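Vumico Motion Tools - Setup Guide
Section 4: Setting the Contact Threshold

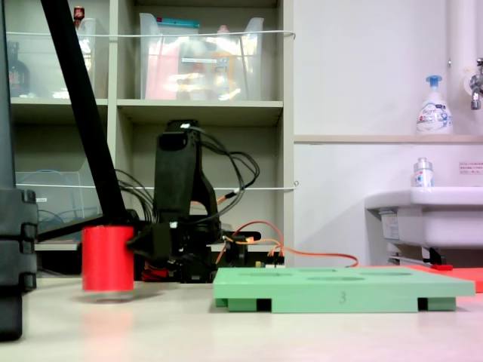
Page 436

The contact monitor compares measured joint current with the current predicted by the arm model. When the difference stays above the threshold, the planner halts the motion and reports CONTACT. Set the threshold after the arm model is loaded and before any pick task is taught.

Before you start

Complete the joint zeroing procedure in Section 3. Place one upright test block within reach of the gripper. Keep trays, boards and spare blocks outside the approach path.

CAUTION: The arm moves during steps 4 to 6. Keep hands off the table and one hand near the stop switch.

Procedure

1. Open the Addo console and select Monitor > Contact.
2. Set Mode to Log Only. The monitor records residuals in this mode but does not halt the arm.
3. Select the test block in the object list and confirm that its pose marker matches its position on the table. If it does not, repeat the camera registration on page 454.
4. Run Free Motion. The arm traces the approach path with the block excluded.
5. Run Side Approach. The gripper moves in until it meets the side of the block, then holds.
6. Run Side Approach again from the opposite direction.
7. Open the residual plot. Drag the threshold line above the free motion trace and below both contact peaks.
8. Set Mode to Halt and click Apply.

NOTE: Cables looped from the upper joint add drag that the model does not include. If the free motion trace drifts at one end of the path, reroute the cables and return to step 4 - do not raise the threshold to cover the drift.

NOTE: Thresholds are stored per gripper. Changing the gripper profile resets Mode to Log Only.

If the traces overlap

Reduce approach speed to level 2 and repeat the procedure from step 4. If they still overlap, export the log with File > Save Residuals and check the payload mass entered in the gripper profile.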